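Articles Essays Workshop Notes Archive Contact

Essays > Household > Tables and Storage

Against the Staging Surface

Most advice on clearing a table starts by moving everything on it to a second surface. The items are then sorted, grouped and put away from there. I have used this method, taught it, and written it into two checklists for the Sorkthorpe community kitchen. I now think it is wrong for any table that is cleared more than once a day, and I want to set out the reasons in order.

The method depends on an assumption about handling. It treats each item as costing one unit of effort to move, regardless of what it is. If that were true, a staging surface would add a fixed cost per item and buy a better sort in return. In practice the cost depends on shape and resting position. A bowl standing upright can be gripped at the rim and lifted in one motion. A cup on its side needs to be turned first, and it may roll while it is being turned. A flat plate needs an edge raised before fingers can get under it. A staging surface makes the worker pay these costs twice, and the second time is usually worse, because items put down quickly land in poor positions.

Kiều Triệu, with whom I disagreed on this for most of October, holds that the second handling is where the sorting happens and so is not wasted. Her argument is reasonable for an annual clear-out. A drawer that has not been opened in four years contains things that require decisions. A table at four in the afternoon does not. Everyone present knows that the bowl goes with the bowls.

My alternative is to clear in place, in a fixed order, by stability. Anything that can roll goes first. Cups lying down, small bottles and round fruit all fall into this group. Open vessels come next. Plates and trays come last, since they can carry other items and should be kept in service as carriers for as long as possible. The order does not change with the contents of the table, and a new helper can learn it in one session.
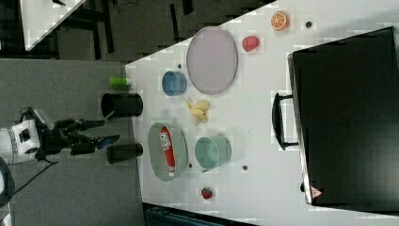

The tray deserves more attention than it gets. In the usual method a tray is one more thing to be put away, and it is often removed early because it is large and its removal gives a sense of progress. This is a mistake. An oval tray with a single packet in it is working at a fraction of its capacity. Left where it is, it will take the small fruit, the bottle and anything else that would otherwise be carried in the hand. One trip then replaces several. The same holds for a large plate, within the limits of its rim.

Toy food is a special case, and I include it because the Sorkthorpe tables are shared with a play group in the mornings. A toy banana with its peel spread open occupies far more area than its volume suggests, and it will not stack. An orange slice lies flat and is easily missed on a crowded surface. Small pieces such as a strawberry or a raspberry are light enough to be swept off the edge by a sleeve. I put all of it in the rolling group, including the pieces that do not roll, because a separate rule for play food adds a step that people forget.

The strongest objection came from Bevan Mudgway. He pointed out that clearing by stability mixes categories. The tray arrives at the shelf with a bottle, a strawberry and a packet on it, and someone has to separate them there. I accept this. The sorting work has been moved to the shelf. My reply is that the shelf is the correct place for it, as the destinations are visible and each item is put down once, in its final position. On a staging surface the destinations are elsewhere and have to be remembered.

A second objection concerns large equipment on the table. Hard cases are the common example. A case with its handle turned inward takes up its own footprint plus the reach of the handle, and smaller items should be kept out of that strip. I recommend leaving cases until the rest of the surface is clear, then lifting them without sliding. Duyên Mạch prefers to move them first to gain room. On a long table either order works. On a short one I would follow hers, provided the rolling items have been dealt with.

Edges matter more than middles. An item within a hand's width of the edge should be treated as belonging to the rolling group even when it is flat and heavy. I did not include this in the first version of the checklist, and I should have.

The revised list for Sorkthorpe has four lines: edge and rolling items, open vessels, carriers, cases. The second table has been folded and stored behind the door. Kiều has asked for it to be kept within reach for the annual clear-out, and I have no objection to that.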